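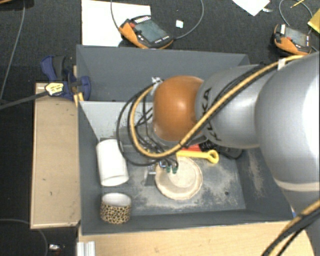

Mixed Goods, Shallow Dishes and the Problem of the Last Bin

Every distribution centre has a last bin. It is the deep grey tub at the end of the line that holds whatever did not travel in a carton of its own: the single dish, the brush with the long handle, the tube without a label. At the Toltonach returns and household goods centre, the last bin has been the subject of a sustained review, and the findings deserve a wider readership among those who store, pack or donate kitchenware.

The centre receives household items from the Trilar and Rashti districts and prepares them for resale or redistribution. Its catalogue currently lists 2074 lines. Most can be shelved by category on arrival. The remainder, which staff refer to as mixed goods, are held together in open bins until an order calls for them.

Warrick Waaka, who has managed the mixed goods section since the centre opened, argues that this remainder has been poorly understood. "We planned the building for cartons," he says. "A cereal bowl and a dish brush have nothing in common except that someone wants both of them."

The review began in March with an audit of damage. Of the 87 breakages recorded over the preceding period, the greater part involved round, shallow pieces with a raised or wavy rim. Such dishes sit flat on the floor of a bin and offer little to hold. A packer reaching for one tends to tilt it against its neighbour, and it is generally at this point that the rim chips.

Long-handled utensils presented a different difficulty. A moulded handle with a hanging loop is convenient on a kitchen hook, but in a bin the loop catches on other goods. When the handle is lifted, whatever is resting against it moves as well. The review recommended that handled items be laid lengthwise, clear of any ceramic piece, with the loop towards the wall.

Cylinders were treated separately. Tubes and canisters were found to keep best when leaned against a side wall, where they leave the floor free. Laid down, they roll whenever the bin is moved.

The resulting guidance is brief. No bin is to hold more than 15 items, and fragile pieces are to have bare floor on at least 2 sides. Nothing may be stacked on a dish. Colour is also considered: pale crockery shows clearly against dark grey plastic, whereas black utensils are easily overlooked and are now placed where the light is strongest.

Some staff objected that sparsely filled bins waste space, and the objection has merit. The Stellum annex, which adopted the guidance in full, required additional racking to accommodate it. Mr Waaka accepts the expense, although he concedes that smaller centres may prefer to apply the rules to ceramics alone.

Households may find parts of the guidance useful when packing a box for donation. Plates should be wrapped singly and stood on edge. Brushes, ladles and spatulas travel best in a bag of their own. Items without packaging should be clean and dry, and the centre asks that knives be declared at the counter and not placed in a mixed box.

A second stage of the review will examine glassware, for which the centre at present has no separate bin.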